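Häufige Fragen zum Manidora-Küchenpaket
Übungsszenen für Greifroboter in der Simulation

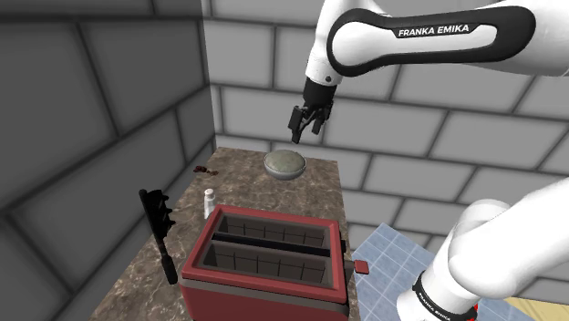 Franka-Emika-Arm über der Arbeitsplatte mit Toaster und Schale, gerendert in Manidora.

Schön, dass Sie sich für unser Küchenpaket interessieren! Auf dieser Seite haben wir gesammelt, was uns Schulen, Labore und neugierige Bastlerinnen und Bastler am häufigsten fragen. Und falls Ihre Frage fehlt, schreiben Sie uns bitte einfach — wir ergänzen die Seite gern und regelmäßig.

Was bekomme ich mit dem Küchenpaket eigentlich?
Sie erhalten 19 fertig eingerichtete Küchenszenen, in denen ein simulierter Roboterarm üben kann, dazu 200 Aufgabenvarianten mit unterschiedlichen Startpositionen der Gegenstände. Toaster, Schalen, Flaschen und allerlei Kleinkram sind schon dabei, Sie müssen also nichts selbst modellieren.

Brauche ich dafür einen echten Roboter?
Nein, überhaupt nicht. Das Paket läuft vollständig am Rechner, und viele unserer Kundinnen und Kunden haben noch nie einen Arm im eigenen Raum stehen gehabt. Wer später auf echte Hardware wechseln möchte, kann die aufgezeichneten Bewegungen exportieren, sollte sie aber bitte zuerst langsam und unter Aufsicht abfahren.

Welcher Arm ist voreingestellt?
In der Küche mit der Marmorplatte und der hellen Ziegelwand arbeiten Sie mit einem Arm von Franka Emika samt schwarzem Parallelgreifer. Andere Modelle lassen sich über das Zusatzmodul Astis laden, das wir getrennt anbieten.

Kann ich eigene Gegenstände einfügen?
Ja, und wir freuen uns jedes Mal, wenn uns jemand seine Sammlung zeigt! Legen Sie Ihr Modell in den Objektordner, vergeben Sie Masse und Reibung und starten Sie die Szene neu. Bei sehr dünnen Teilen, etwa Löffelstielen, lohnt es sich, die Kollisionsform etwas dicker anzulegen, sonst rutscht der Greifer gern hindurch. Khang Mai hat dazu eine ausführliche Anleitung geschrieben, die im Handbuch in Kapitel 11 steht.

Mein Arm stößt ständig gegen den Toaster. Was mache ich falsch?
Vermutlich gar nichts, das geht am Anfang fast allen so. Steht der Toaster vorn und das Ziel weiter hinten auf der Platte, wählt die Bahnplanung manchmal einen recht flachen Weg. Erhöhen Sie in den Einstellungen die Mindesthöhe für Querfahrten und probieren Sie es noch einmal. Hilft das nicht, schicken Sie uns die Protokolldatei, dann schauen wir gemeinsam hinein.

Wie realistisch verhalten sich Lebensmittel?
Da möchten wir Ihnen nicht zu viel versprechen. Feste Stücke lassen sich gut greifen und ablegen, eine gefüllte Schale wird dagegen als ein einziger Körper berechnet. Umrühren oder Ausschütten ist also derzeit nicht möglich. Dumisani Zwane arbeitet an einer Erweiterung, einen Termin dafür haben wir aber noch nicht.

Gibt es eine Lizenz für den Unterricht?
Ja, die Unterrichtslizenz heißt Skulico und gilt jeweils für einen Kursraum. Verlängert wird immer im Oktober, wir erinnern Sie rechtzeitig per E-Mail.

An wen wende ich mich bei Problemen?
Philomena Appiah und Hằng Hứa betreuen die Anfragen und antworten auf Deutsch oder Englisch. Nennen Sie uns am besten gleich die Versionsnummer und den Namen der Szene — das erspart uns allen eine Rückfrage.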